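4. Party Switching and the Language of Blame in Hilstead

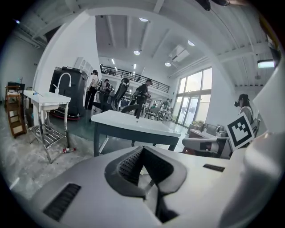

Figure 2. A white utility sink on a metal stand with a wire rack shelf below, in a bright room with white walls and a gray floor.

When we began reading through the local press for this part of the study, we expected to find that council members who changed parties would explain themselves mostly in terms of policy, and we were quite happily surprised by how seldom they did. Of the 1540 statements we gathered from newspapers and radio call-in shows in Hilstead and the neighboring district of Hoder, well over half spoke first of personal treatment: a phone call that was never returned, a seat given to somebody else at a rally, a promise made before the primary and forgotten by October. Panasiuk, who did most of the early coding (and did it with great patience), called these "grievance openings," and we have kept her term here.

The pattern was strongest among members who left the governing party in their first term. They tended to name a single opponent, usually the district chair, and to repeat that name in nearly 600 of the statements, often when the reporter had asked about something else entirely, such as the water budget or the Halen road. Members with longer service were gentler, and a good many of them still spoke fondly of old colleagues, even while voting against them.

Minami has suggested to us that the length of the interview may matter as much as the length of service, and we think this is a fair point. Our longer transcripts, those above 4000 words, do contain more talk of policy, though most of them come from one station in Bilyk. We return to this question in Section 5, where the radio material is treated separately.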